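The Long Life of a Good Towel

9/15/26

My grandmother kept her guest towels in a cedar chest at the foot of the bed, folded in thirds with a bar of soap tucked between each pair, and I don't believe a single guest ever dried off with one. They were too nice. We got the thin striped ones from the hall closet, the ones that had been to the lake and back, and to this day if you hand me a thin striped towel I feel perfectly at home.

I have been thinking about those towels a good deal this summer, ever since I drove out to Ganville to visit the old Rolley mill, where they still weave terry cloth on looms that rattle the windows across the street. I went for an afternoon and stayed until supper, and came home with more towels than my closet had room for (I have since given up a shelf of tablecloths, and I don't miss them).

The first thing you learn in a weaving shed is that a towel is mostly loops. You knew that, of course, and so did I, but I had never really looked. Every loop is a little bit of yarn standing up from the flat cloth underneath, and the more loops there are, and the taller they stand, the more water the towel can hold. Tall loops feel wonderful in the store. They also take forever to dry on the hook, and they catch on everything, from a ring to a cat. Short loops feel a bit plain when you first touch them and then they go on being useful for years and years.

Rolley makes both kinds. The bath sheet they are proudest of is a tall, heavy, creamy thing that could double as a winter coat, and the women in the shop told me it sells best in December, when people are buying for somebody else. The rest of the year, it's the plain one that goes out the door, a mid-weight towel with a flat border they call the Stovdale. It comes in 26 colors, and I must have stood in front of that wall for half an hour before I picked the gray-green, which is the color I always pick.

Now, about softness. So many of us chase it, and I was as guilty as anyone. I used to pour fabric softener into every load until my towels felt like rabbit fur and dried like wax paper. Softener leaves a coating on the cotton, and a coated loop doesn't drink up much of anything. I gave it up and went to a half cup of white vinegar in the rinse, with less detergent than the cap tells you to use, and a good hard shake before each towel goes in the dryer. That shake is the best part! It stands the loops back up, and it makes a fine loud snap that brings the dog running from wherever he is.

New towels need washing before you use them, twice if you can stand to wait. They come off the finishing line with a bit of something on them to make them feel pretty on the shelf, and they'll shed lint all over you if you skip it. Wash the dark ones by themselves for the first month. I did not do this with a navy set years ago, and we had pale blue pillowcases from then on, which I came to like.

Bath mats are their own subject, and I have opinions there too. A chenille mat is a joy under cold feet, all those fat little fingers of cotton, but the backing is what decides how long you'll keep it. Rubber backing cracks if you dry it hot. A woven cotton mat with no backing at all can be boiled, practically, and it will outlast the floor, but it needs a grippy pad under it or you'll go skating. Devadiga, a small shop two doors down from the mill, sews a mat from Rolley's leftover terry, doubled over and quilted in wide rows, and I have walked on mine every morning since. It weighs a ton when it's wet. I hang it over the side of the tub and it drips like a faucet until noon, and I forgive it.

The question I'm asked most when I start in on this at parties (and yes, I do start in on this at parties) is how many towels a household ought to own. I was raised on two apiece and a pair for company, and I still think that's right. One on the hook, one in the wash. Any more than that and the ones at the bottom of the pile never see daylight, and they take on that closet smell that no amount of sunshine quite gets out. If you love having a full shelf, and there's real pleasure in a full shelf, just pull from the bottom when you put the clean ones on top.

And when they finally wear out, keep going. An old bath towel makes two hand towels if you cut away the thin middle and hem the ends. After that it makes washcloths, then dust rags, then the thing you keep in the trunk of the car for the dog. I have one now that started life as a wedding present, peach colored, with a satin band nobody needed, and what's left of it polishes my shoes. 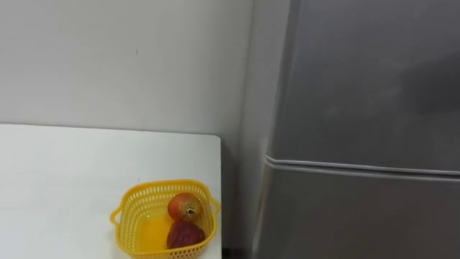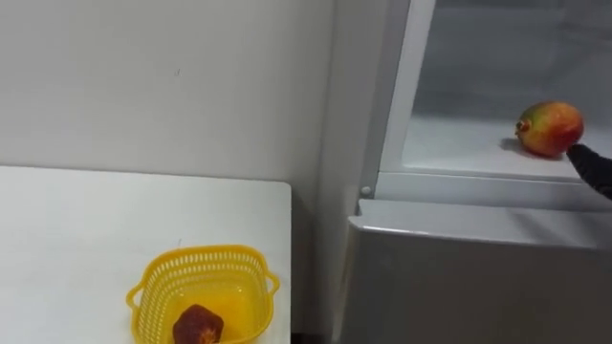
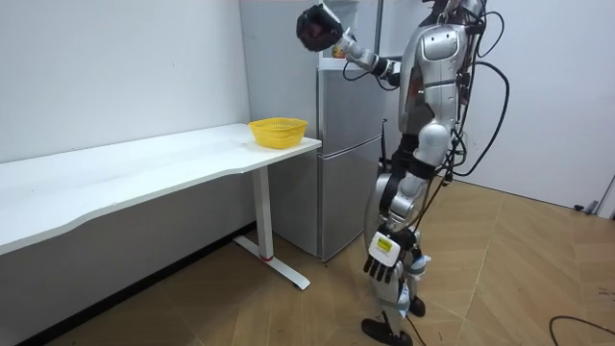 Letters from our readers: I have to put in a word for line drying, which your writer passed right over. My towels haven't seen a dryer in 6 years and they come in off the line stiff as a board, and my whole family likes them that way. A scratchy towel wakes you up! If it's too much for you, give them ten minutes in the dryer on low at the very end and you'll have the fresh smell and some of the softness too. I'll be trying the vinegar, though. And please ask the folks in Ganville whether the Stovdale comes in peach.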